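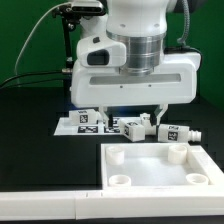 The two-finger gripper over the marked test parts, with a white square tray at right. Photo: Brulline

28 Jul 2021
By Anca Chiriac, Brulline

Brulline has finished a side-by-side trial of two-finger grippers for small-parts assembly and is making the results available to integrators on request.

The trial compared 3 grippers, supplied by Catar, Juser and Wilczyńska, on the same robot arm. Each one was asked to pick up blocks, fittings and connector parts and place them on a base plate. Parts and plate carry printed square markers so the camera system can track position during a run.

Work began in March at the Brulline lab. Each gripper made 378 attempts with the same controller settings, and the fingers were replaced after every 149 cycles. A run was scored as a pass only if the part was seated and the arm had returned to its start position.

The Wilczyńska unit had the fewest dropped parts. The Juser unit was the quickest to open and close but had trouble with round connectors, which tended to roll when one finger touched first. The Catar unit fell between the two on both counts and took the least time to mount, at roughly 6 minutes.

Camera placement mattered more than the team expected. Moving the side camera higher on its pole cut the number of lost markers for all the grippers, and the early runs were repeated for that reason.

Brulline will test force settings next, using the same parts. Companies that want a gripper included can write to the lab. There is no fee, but mounting hardware must be supplied.

Comments

dkrause_mfg: Were the stock fingers used on all of them? We had the same rolling problem and a V-groove fixed it.

Brulline: Stock fingers throughout. Custom ones are on the list.

pasternak44: Please publish the camera height. Would save us a week.

Contact: Brulline press office | © 2021 Brulline | Back to top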